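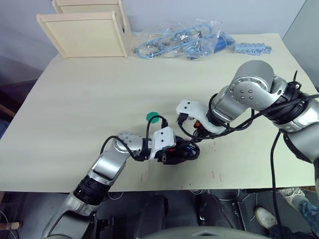 Two robot arms over a tabletop, 19 September 2023.

The Munora revenue office opened its doors for one afternoon, mainly to show how the property tax roll is put together. I went for the collection figures, which the published budget gives only as an annual total.

The tour started in assessment. Each parcel file carries a land value, a building value and a date of last inspection. The office works through 200 files a week at full staffing. Of the 2703 commercial parcels on the roll, 563 still carry values set before the last general reassessment. Graciela Carrasco, leading the group, put the resulting loss at "a few percent of commercial receipts" and would not narrow it further.

Billing goes out in February. Installment plans are entered by hand in a separate ledger and matched to the main one at month end, so any mid-month receipts report understates cash in hand. That explains the dips in the quarterly charts - I had taken them for late payment.
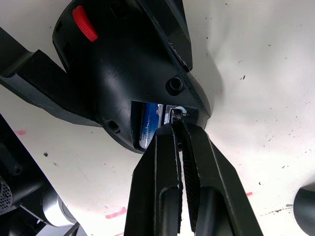
Arrears and the forecast

Arrears are sorted by age, not by amount. A small bill three years overdue gets a notice before a large one that is six months late. The Ferri district holds about 2083 open accounts, most of them under two years old.

The forecast for next year assumes the same collection rate as this year on a larger roll. I asked what happens if the rate slips by a point. The answer was that the shortfall would be covered from the reserve, which was drawn on last year too. No replenishment schedule was on display.

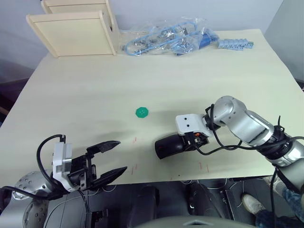
Aníbal Urrego thought the reserve question was secondary and that the old commercial values should be fixed first, even at the cost of a slower billing cycle. The session closed with the appeals desk, where the forms are clear and the filing window is 30 days.

Comments (3)

Florian Lefèvre
Does the Ferri number include accounts already on an installment plan? If so the arrears look worse than they are.

Feven Alemayehu
It did when I asked at the Tinon office last year. They count the full balance until the last payment clears.

Jhair Mamani
Sorting by age makes sense if old debts expire. Did they say what the limit is?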